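The T-shirt that outlives you

Cotton jersey, a drawer full of it, and what happens next

Eight in the morning and the queue outside the Turunen sorting hall is already round the corner. Prams, bin bags, one man with a suitcase. The doors open at half past. Everyone here is after the same thing, which is somebody else's old T-shirt.

Not vintage. Not band tees from tours people pretend to have been on. Plain ones. Grey, white, navy, the kind you buy in a pack and forget. They go by weight and they go fast, and by ten the grey bins are down to the XXLs and the ones with paint on.

I came to find out why. Also I needed a T-shirt.

Nanna Mikkelsen has run the floor at Turunen since it was half the size. She talks while she walks and she walks quickly. Cotton jersey, she tells me, is the bread of the second-hand trade. Dull, always wanted. "Coats are seasonal. Dresses are a gamble. A grey tee I can sell in December and I can sell in a heatwave." She pulls one out of a bin, stretches the neck between her thumbs, lets go. It springs back. Into the good pile. Next one doesn't. Rags.

That's the test, by the way. Neck first, then hem, then hold it up to the light and look under the arms. She can do 300 before lunch.

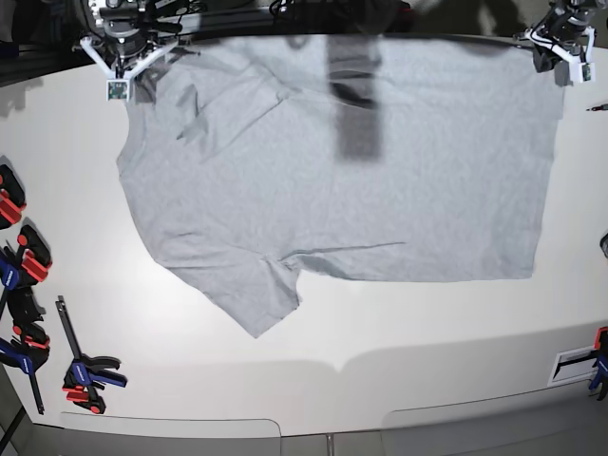

What she's finding, and she's not happy about it, is that the good pile is shrinking. Older shirts come in soft and a bit faded and otherwise fine. Newer ones come in twisted. You'll have seen this at home. You wash a cheap tee twice and the side seam has wandered round to your belly button. It's called spirality, or torque if you're in the trade, and it comes from the way the yarn is spun and the way the fabric is knitted, round and round in a tube. The yarn wants to untwist. Good mills let the fabric relax before anyone cuts it. Less good mills are in a rush.

Price is no guide. I took 2 shirts from my own drawer to show her, one from the supermarket and one I'd paid a silly amount for at Clasine. The supermarket one passed. She handed the other back without saying much.

So what should you be looking for?

Weight, up to a point. A heavier jersey hangs better and hides more, but plenty of thin ones last for years. Shoulder tape, that little strip sewn along the inside of the shoulder seam from neck to sleeve, is worth more than weight. It stops the thing growing. Turn the shirt inside out in the shop, no one minds. Look for two rows of stitching at the hem, even ones. Tug the neckband gently. If it goes wavy, put it back.

Kári Ásgeirsdóttir teaches mending in the evenings above a bike shop, and she disagrees with nearly all of this. She thinks we're far too fussy at the buying end and far too lazy at the other. Her class was full the night I went. Mostly beginners, mostly holes. Small ones at the front, just above where the jeans button rubs, which apparently everybody has and everybody blames on moths.

"It isn't moths," she said, to the whole room, before anyone had sat down.

She teaches a stretchy darn first, on a scrap, then on something you care about. Ballpoint needle, so you're pushing the loops apart and not cutting them. Thread a shade darker than you think. Don't pull. Everyone pulls. Mine came out looking like a small scar and I have to say I like it, I've been wearing it to work.
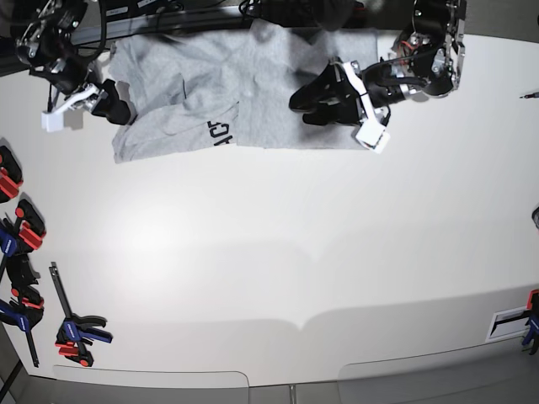
Kári's other subject is washing, and on this she gets quite heated. Cool water, inside out, half the detergent, and no tumble dryer ever. She'd ban dryers if she could. Lie the shirt flat while it's damp and pull it square with your hands, seams to the sides where they belong, then leave it alone. Turning it inside out matters most for anything with lettering on, big black capitals across grey jersey for instance, as print cracks long before the cloth gives up. Fold it with the letters turned in if you can be bothered. She irons hers from the wrong side. I don't iron anything, so I kept quiet.

There's a money side to all this too. A shirt worn once a week for a year is 51 wears, allowing for the week you're away and forget to pack it. Do that for five years and the cost per wear is next to nothing whatever you paid. Do it for three months and even the bargain looks poor. Prirero, a small label started by two pattern cutters, now prints the expected number of washes on the swing ticket. Brave, I thought. Nanna thought it was marketing. She did stretch the neck though, and it did go in the good pile.

The rags don't go to waste either, or not all of them. Verura takes them by the bale, strips out the zips and the labels, and cuts the rest for wiping cloths. Garages mostly, some printers. Cotton tee is the favourite there as well, it soaks up oil and doesnt shed much. Anything with too much elastane gets sorted out by hand and nobody at Verura could give me a cheerful answer about where that lot ends up. Stuffing, some of it. The rest I was told they were "looking into".

I asked if shirts ever get turned back into shirts. A bit. The fibres come out short after shredding and short fibres make weak yarn, so new cotton has to go in with them. It's getting better. Slowly.
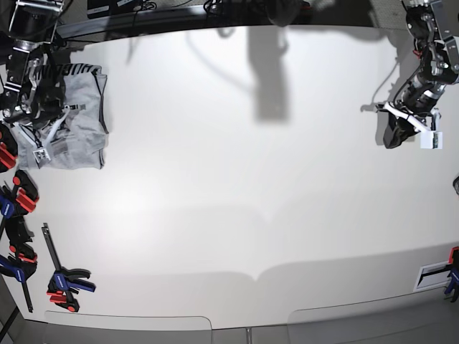
Five things to do with the drawer you've got

Take everything out. All of it, on the bed. You own more than you think.

Do the neck test. Springs back, keep. Stays wavy, it's a pyjama top now.

Check the front hem for pinholes and mend them while they're tiny. Ten minutes with the radio on. Leave them and they run.

Fold to the same width and stand them up on edge, so you can see whats there. The ones at the bottom of a stack never get worn, and then you go and buy another grey one.

Bag up the rest clean and dry. Damp bags ruin the whole bale, Nanna was very firm about this. Take out the hankies too. And if a shirt has a hole in it, put it in anyway, the sorters would rather decide for themselves.

I left Turunen with a grey one, medium, neck like new. Seam's still at the side after four washes.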